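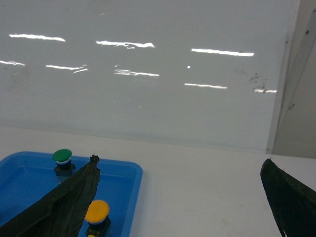
How to clean and restore a glossy white wall panel

Gloss acrylic and laminate panels are popular behind workbenches, laundry tubs and craft tables. They wipe down easily, but under strip lighting every smear shows, and the wrong cleaner will dull the finish for good. The method below suits most gloss panels sold in Australia, including the Zokholm range. Allow an hour for a wall up to 700 mm high behind a standard bench.

What you need

Two buckets
pH-neutral dishwashing liquid
4 microfibre cloths, washed without fabric softener
A soft squeegee
Plastic polish (I use Joranow No. 33)
Painter's tape

Step 1. Dust first
Turn off the lights over the bench and let the panel cool if it gets afternoon sun. Go over it with a dry cloth, top to bottom, with no pressure. Grit dragged across gloss leaves fine swirl marks that you'll only notice once the lights are back on.

Step 2. Wash
Put a teaspoon of detergent in a bucket of lukewarm water. Wet the panel, leave it for a minute, then wipe in straight lines. Rinse the cloth in the second bucket each time. Keep methylated spirits and anything with ammonia away from acrylic – both can craze it along the cut edges.

Step 3. Do the benchtop as well
Scuffs on a matte white top usually lift with bicarb soda mixed to a paste. Rub lightly, rinse and dry. Don't let the paste touch the gloss panel.

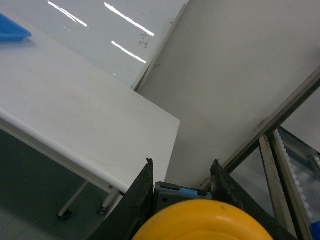 Faint scuffs and smudges on a matte white top, with the glossy surface beyond.

Step 4. Squeegee and dry
Pull the squeegee down in overlapping strokes and wipe the blade after each one. Finish the bottom edge with a dry cloth, particularly where the silicone meets the bench.

Step 5. Polish out light scratches
Tape off a patch around the scratch. Apply a small dab of polish and work it in circles until it hazes, then buff with a clean cloth. Two passes is plenty. If you can catch the scratch with a fingernail, polish won't remove it.

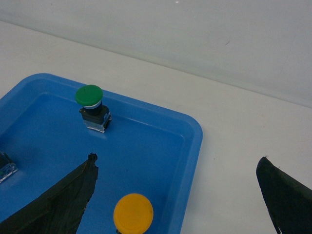 Keeping it clean

A quick wipe with a damp cloth once a week is enough for most rooms. Replace the silicone bead if it goes black or starts to lift. Spare cloths and polish can go in a lidded tub under the bench, out of the sun.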